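Three Grippers, One Bin and a Lot of Paper Cups

By the second morning at Harilstead I had stopped asking the robot to please just try, and started muttering at it the way I mutter at my printer. I'd come up in September to spend a few days in their test shop, a long, low building behind a tile warehouse, where they let people like me compare robot hands on the same arm, with the same controller, over the same bin of stuff. No sales pitch, no stage lighting. You get a desk, a stop button and a coffee machine that is far less reliable than the robots.

My plan was simple enough. I had three grippers I wanted to live with for a bit: the Donnelly, which is a plain two-finger parallel gripper with stiff steel fingers; the Brudonau, a suction cup on a spring; and the Rillent, another two-finger design but with fingers cut into slim wedges so they can get down between things. Same arm for all of them, same little camera at the wrist. I'd give each one the same list of picks, 20 tries apiece, and write down what happened.

(I should say that I'm not an engineer. I've been writing about this gear for 11 years and I can wire up a gripper if somebody leaves the manual open at the right page, but that's where it ends.)

The Donnelly went first because it was already bolted on. I liked it right away! It closes with a nice solid clack, it doesn't drift, and when it has hold of something, it has hold of it. Give it a boxy object with a bit of height and it will pick that thing all day long. I got cocky and moved on to paper cups, and it crushed the first one into something like a crumpled napkin. So I turned the force down. It dropped the next one. I turned it up a hair and it crushed that one too. There's a sweet spot in there somewhere, and I found it around lunchtime, but then I asked for a stuffed toy and the gentle setting couldn't get enough of a pinch to lift it. You can save different force settings for different objects, of course, and people do. It just means that your software has to know what it's looking at before the hand gets there, and now you have two problems to solve in place of one.

The Brudonau was a different kind of morning. Suction is wonderful on anything flat and sealed, and I got a bit giddy watching it whip up plastic lids by their smooth parts, one after another, barely slowing down. Then it met the drinking slot. If the cup lands over that little hole you get a sad wheeze and nothing comes up, and the arm carries on to the drop-off spot with great confidence and sets down a load of air. Plush toys were hopeless, as anyone would have told me. Fur leaks. I tried it anyway, mostly for the pleasure of the noise.

Paper plates surprised me, though. I'd figured they would be easy for suction, and they were fine in the flat middle, but go a little too close to the wavy rim and the seal lets go. I ended up nudging the target point inward and that helped a lot. I'd call it a good lid-and-plate hand, and for a packing line where everything is flat I'd stop shopping right there.

That left the Rillent, and I'll admit it was the one I'd driven up for. The wedge fingers look a bit mean, like something for opening oysters, but they're thin at the tips, and in a messy bin that counts for more than grip force does. A hand can be as strong as you like and still be useless if it can't fit next to the thing it wants. 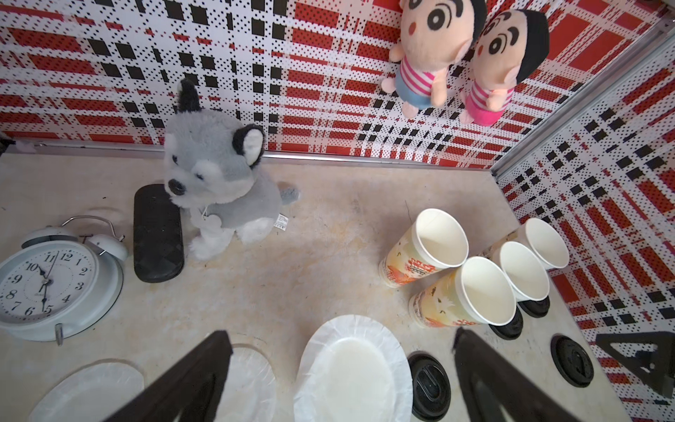 Wedge fingers over the plates, as seen by the wrist camera. The cups and lids were next on my list.

My favorite part was the view from the wrist. I've always leaned toward fixed overhead cameras, since they see the whole bin at once and never move, and you calibrate them one time and forget about them. But with an overhead camera the arm gets in its own way at exactly the moment you'd like to see what's going on. From the wrist I could watch the fingertips and the rim of a plate together, right up close, and when a pick went wrong I knew why. Too high, mostly. A paper plate hardly stands up off the floor at all, and if you come in a few millimeters high the tips just close on nothing.

The downside is that you only see what the wrist is pointed at. The plaid on the walls didn't help either. It's a busy pattern, all dots and stripes, and the vision software I was using kept thinking it had found the edge of something back there. I lowered the exposure, which did nothing, and then I masked the walls out, which did the trick. I also wasted a good hour on shiny trim where the wall meets the floor. Masked that too.

So how did the wedges do? Cups were great. You can go in with one finger inside and one outside, pinch the wall of the cup, and lift without squashing it. I missed 4 of them, and two of those were my own fault for teaching a bad approach angle. The stuffed husky came up easily once I aimed for the body and stopped going for the ears — the ears fold, the fingers slip, and you get a very slow and undignified tumble. The alarm clock was harder. It was lying on its back, and my first instinct was to grab it by the bells, but that's a lot of weight hanging from a small curved thing. Wide across the body was better, and slower was better still.

Lids were where I lost patience. Flat on the floor, they give a finger almost nothing to work with. I tried sliding one tip under the raised rim and got it to work maybe half the time, with a lot of scraping. After the Brudonau had made it look so easy it was hard not to be grumpy about it.

The controller deserves a word, because I swapped hands more often than a sensible person would. The arm kept its own settings for each gripper, and changing over took me roughly 10 minutes, most of it spent hunting for the right hex key. The one thing I'd change is the force slider, which is tiny on the screen and much too easy to brush with a thumb. I did it more than once, and there went another cup.

If I had to take one home, I'd take the Rillent, and I'd be annoyed with it every time a lid came up. For boxes I'd be happier with the Donnelly, and it feels like the toughest of the bunch. I did ask whether you could put a small suction cup between the wedge fingers and have both. There was a prototype in a drawer, as there always is, and it had a crack down one side. They said I could try it on my next visit, once they'd printed a new bracket. I've already put my name down for a bench.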